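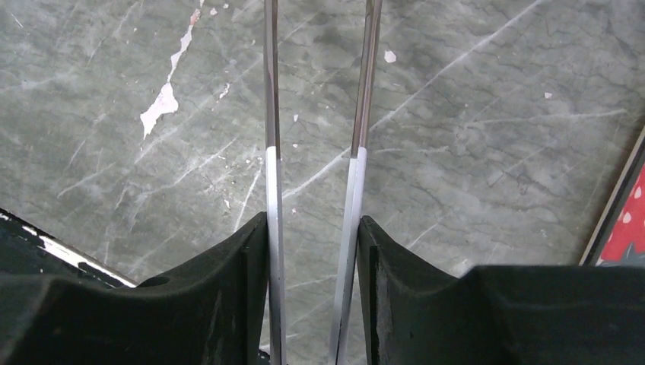 Zisto Poetry Prize: Frequently Asked Questions

What is the Zisto Prize?
It is a yearly prize for a first book of poems in English. The winner receives $3,000 and the book is published by Goel, a small press in Wisturthorpe.

Who can enter?
Any poet who has not yet published a full-length book. Chapbooks of under 40 pages do not count as a book, so you are welcome to enter if you have one.

Can I send translations?
Only if the poems are your own and you translated them yourself. Please say this in your cover note.

How long should the manuscript be?
Between 48 and 80 pages, with one poem per page at most. Long poems can of course continue over many pages.

May I include poems that were in magazines?
Yes. Put the list of magazines on a separate page – not in the manuscript, which must stay without your name.

Who reads the entries?
Pornthip Boonchu and Ulises Flores make the first reading. They pass 7 manuscripts to the final judge, Geeta Kandpal.

When will I hear from you?
We write to all poets in May, also to those who did not win.

How many copies are printed?
The first printing is 400 copies in paperback. The poet receives 20 of them.

Can I change my manuscript after I send it?
No, but the winner will have time to revise with our editor, Satish Ahuja.

Do you give comments on the poems?
We are sorry, we cannot. Last year we received 2,000 entries.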